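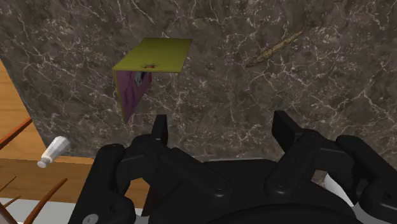 Several students on last year's module asked why a handout on household food storage should begin with the cupboard and leave the refrigerator until later. Their question was a fair one. The greater part of what a household buys is kept at room temperature, and dry goods are the items most often thrown away unopened.

Unit 3: Dry Goods and the Domestic Store

Last updated: Wednesday, September 20, 2023

Dry goods are foods with too little available water for most bacteria and moulds to grow. Flour, rice, dried beans, tea, salt and sugar all belong to this group. They spoil slowly, and the usual causes are damp, insects, light and the turning of fats. Wholemeal flour keeps for a shorter time than white flour, as it still contains the oily germ of the grain.

Packaging
A carton protects its contents from crushing and from light. It gives little protection against damp unless there is a sealed inner bag. Once that bag has been opened, the contents should be moved to a jar or tin with a close-fitting lid – the date should be copied on to the new container.

Date marks
"Best before" refers to quality. "Use by" refers to safety and is rarely found on dry goods. Students are expected to use the two terms correctly in all written work.

The Flerkance household survey
The survey recorded 3,216 items in kitchen cupboards in the Flerkance district. Of these, 608 were past their best-before date. Spices and baking goods made up the largest share. The Mosoti survey, which will be discussed in October, used a different method, and its results should not be compared directly with these.

Preparation for the seminar
Read the Sternero storage guide, sections on grains and pulses. Write 200 words on one dry food kept in your own home, stating how it is packed and where it is stored.

Filed under: Course handouts, Food and the Home
Contact the Fitik Teaching Office | © Fitik 2023 | Back to top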